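Buying a flat with a short lease

Flats with fewer than 80 years left on the lease tend to be priced below their neighbours, and for buyers on a tight budget they can look like the only way in. Whether the saving is real depends on what it costs to extend the lease, how long that takes, and whether a lender will touch the property in the meantime.

A leasehold flat in England or Wales is bought for a fixed term. The freeholder owns the building and the land under it, and when the term runs out the flat goes back to them. In practice most leases are extended long before that point, but the price of an extension rises as the years fall away, and mortgage lenders keep an eye on the number.

What lenders look for

Each lender sets its own minimum. Many want a certain number of years left on the day you complete, and others look at how many will remain when the mortgage ends. A buyer taking a 35-year loan on a lease of 72 years may pass with one bank and fail with the next. The lender's published criteria will usually give the rule, and a broker can check several at once.

The valuation matters too. A surveyor who notes a short lease may put a lower figure on the flat, and the lender will work from that figure and leave the agreed price out of it. If there is a gap, the buyer has to find the difference in cash or go back to the seller.

A flat at Camacho Court

One couple who bought in Dakport last year had been looking for 14 months when a two-bedroom flat came up at Camacho Court, a brick block of the early 1970s behind the bus station. It was cheaper than anything else they had seen in the same streets. The lease had 68 years to run.

Their first application was turned down within a week. The second, to the Siler Building Society, was accepted on condition that the lease was extended on or before completion. That put the work on the seller, who had never looked into it and was not keen to pay. 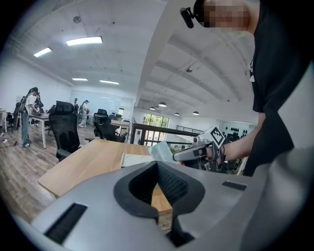

The two sides settled on a common arrangement. The seller served formal notice on the freeholder and passed the benefit of that notice to the buyers along with the flat, and the price came down to cover part of the premium. Siler agreed to a short delay so that the extension could complete on the same day as the purchase. From offer to keys took eight months.

The buyers kept a list of the smaller costs, which they had not budgeted for. A copy of the original lease and the plan that went with it came to £40. The managing agent's information pack was £443. Their own valuer charged £900 for a report on the likely premium, and they think it was the most useful money they spent, as the freeholder's opening figure was well above the one in the report.

Ground rent and service charges

The number of years gets most of the attention, but the rest of the lease needs reading as well. The ground rent at Camacho Court was £257 a year, with a review due every 25 years. Under a formal extension it dropped to nothing. An informal deal with a freeholder can look cheaper and quicker, and may leave the ground rent in place or even put it up, so have a solicitor compare the two before you agree to anything.

Service charges stay with the flat whatever happens to the lease. Ask for three years of accounts and find out whether any major works are planned. A new roof split between 12 flats can cost more than the discount that brought you to the viewing.

Before you make an offer

Ask the agent for the exact start date and length of the lease. "Approximately 70 years" on a listing is not enough to go on. Find out who the freeholder is and whether the other flats in the building have extended, and if so, what they paid.

Get a rough premium from one of the free online calculators, then treat it as a starting point for talking to a specialist valuer. Speak to a lender or broker at this stage too, and give them the real number of years.

Choose a solicitor who handles lease extensions regularly. The notices have strict deadlines, and missing one can mean starting again while the lease gets shorter.

The law in this area has been changing, and some of the changes have come into force at different times from others. Check the current position with your solicitor before fixing a price or waiting for a better one.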